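Been putting off the kitchen for two months, so this is going to be a thread about storage containers. Mute me if you need to.

The flat in Ilbridge came with a lot of counter and not much cupboard. What it does have is a low open compartment running under the counter. No doors. Whatever goes in there is on show to anyone who sits down.

For the first few weeks it held shopping bags and a box of tiles the last people left behind. I moved the box out in January and wiped the shelf down twice.

First decision was what lives down there. Plates are too heavy to keep bending for. Pans get used daily. That left the round lidded tubs, the ones for rice, lentils, sugar and leftovers.

Second decision was the lids. I used to have clear ones and could never match them up. Now every size has its own color. Lavender, pale blue, pink. You learn them in a week.

I put a cloth down before anything else. The bare shelf is slick and the tubs slide when you pull one out from the back. An old white cotton cloth, folded over at the front so it hangs down a bit. It never stays flat and I have stopped ironing it.

One layer only. I tried stacking two high and you end up lifting the top one every time you want the bottom one.
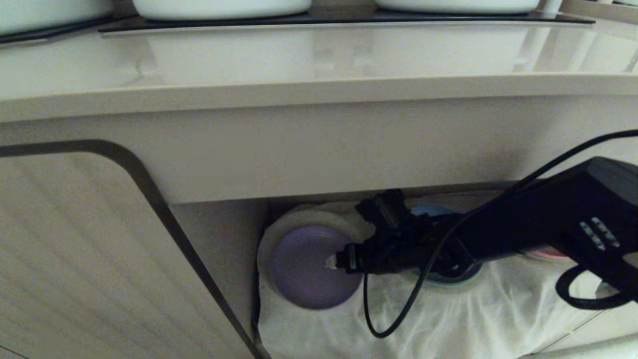 Lids go on before the tubs go in, pressed down all the way around. If one side is up it catches when you slide it under the counter and you find sugar in the cloth later.

The bowls are a separate question. White ones, used every day, so they stay up top on the dark glass tray. The tray means I can move the lot in one go when I wipe down. Wiping under bowls one at a time was the job I skipped most.

The counter is cream and shiny. It shows every drip, but one pass with a damp cloth and then a dry one does it. I tried a spray from the market in Prernbridge and it left streaks, so back to water and a drop of dish soap.

Sizes, for the people who will ask. My biggest tub is 680 ml and the next one down is 355 ml. The 680 takes a small bag of lentils with room for a scoop. The 355 is right for one portion of soup.

Renzo Rizzi asked if I label them. I did, with masking tape, and it came off in the wash. Now I write on the lid with a grease pencil and rub it off with a dry paper towel. Works on all the colors, hardest to read on the lavender.

Things I would do differently — buy the tubs after measuring the opening. I bought mine first, and two tall ones don't fit at all. They are on top of the fridge with pasta in them.

Whole job took from 11 in the morning to a bit after lunch, and most of that was washing tubs and waiting for them to dry. Don't put them away damp. The cloth holds the wet and smells by the weekend.

Next is the drawer with the batteries and string in it. Separate thread, probably next month.

© Flarstead Home Notes | Contact | Back to top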